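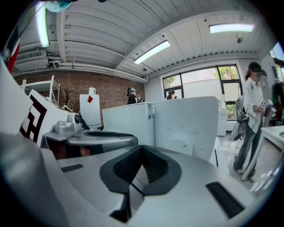
Demo floor at the Ulmont workshop, seen over the hand-held gripper, with the black rubber pad up front.

Clorach Hand-Held Gripper -- demo unit and open day notes

I get asked about this gripper more than anything else we list, so I've put my notes from the Ulmont open day right here on the product page where you can find them. I went along in April meaning to stay an hour and ended up missing lunch (no regrets, the sausage rolls were gone anyway).

If you haven't used one before, you hold the body in your own hands and do the job yourself, and the recording goes off to train the arm. Ulmont had a few partitioned bays set up so people could try it without bumping elbows. It's a nice bright room, brick along one wall and a big window onto the trees, and I'd happily work there.

What I liked

The grip, first of all! The rubber pad has a ribbed face and I could pick up a paper cup and then a spanner without changing how I squeezed. The finger has a curved plate in a silver colour with a black rubber lining, and the lining is the bit I'd been curious about. On the older Janssen model you had to glue yours in, and mine never sat straight. On the Clorach it slides out, and a spare set comes in the case.

I also like that the printed marker panel stands up where you can wipe it. Sounds like a small thing, but if you've ever lost a morning's recordings to a greasy thumbprint you'll know why I'm pleased about it.

What I didn't like so much

It's a fair size. My hands are on the small side and after twenty minutes of folding tea towels my wrist was letting me know. There's a strap you can buy -- I'd get it. The case latch is also stiff, and I pinched a finger on it twice before one of the demo crew showed me you push down first.

The software

Everything at the open day was running through Curorel, and it's what we set up for you if you order from us. You can use your own if you'd like, though I can't help much over the phone if you do. Trimming a recording took me a couple of tries to get the hang of. The colour coding helps once you've changed it from the default, which is grey on slightly darker grey.

Specs and price

Rated for 4,000 recorded tasks between pad changes
Spare linings: one set in the case, more on request
Charge time: 2 hours
Warranty: 5 years on the body, one year on rubber parts
Price: $2,429, case and Curorel setup included
Strap: sold separately

Trying one out

We keep a demo unit at the counter and you're welcome to come in and have a go. Bring along something from your own shop floor if it'll fit on a bench, as it tells you far more than our cups and tea towels will. Ulmont is planning another open day too, and I'll put the details on this page once they've settled on a date.

Orders placed before December 26, 2024 go out with the older style case. Same foam inside, same stiff latch.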